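Workshop Tips: Clearing Up Small Parts the Way Our Robots Taught Us

By Hala Saliba, for the Skisgate workshop pages

I never set out to learn tidying from a robot, but a year of bench trials has changed how I put things away in my own kitchen, and I thought I'd pass some of it along.
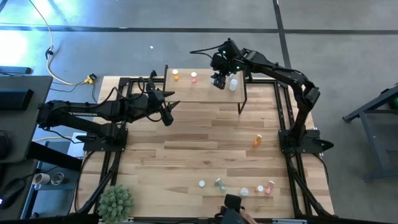 Our method was simple enough to explain over coffee. We asked two arms to sort small household things, once with everything lying on one surface and once with a raised shelf to use as a second level, and we compared how many pieces were picked up cleanly on the first try. Bottles and caps are what we use most, the same sort of thing that rolls around in your bathroom drawer, and a bottle lying on its side is a very different job from one standing up. With everything on one level the arms managed 69 clean pickups out of every 100. With the shelf they managed 81. Sorin Roman ran the whole set again in August, 300 pickups in all, and the gap held up nicely (he was very pleased, and brought cake).

So, for your own bench or counter:

Give yourself a second level. An upturned tray or a short board on legs is plenty. Put it toward the back, and leave the front clear for whatever you haven't dealt with yet.

Stand up what can stand. Our worst results by far were with bottles lying down – only 43 out of 100 – and my own fingers do no better when they're soapy.

Leave a finger's width between small things. We saw many of our misses where two caps were touching and the gripper nudged one while reaching for the other. I now keep my spice lids apart while I refill the jars, and I chase far fewer of them across the floor.

Spread the loose pieces in a row before you start. Rosalía Llorente tried heaps against rows as a side test, and the rows went faster even when you counted the time spent laying them out. It works beautifully for screws, too, and for buttons if you sew.

Give each hand its own half. When both arms were allowed to go everywhere they spent a good deal of time waiting for each other. If two of you are clearing up after supper, try it – one takes the left, one takes the right, and you only meet in the middle for the big pot.

I should add that we only tested light, dry things, so I can't promise any of this for wet dishes or heavy tools. Rosalía wants to try teaspoons next, and I've offered her mine.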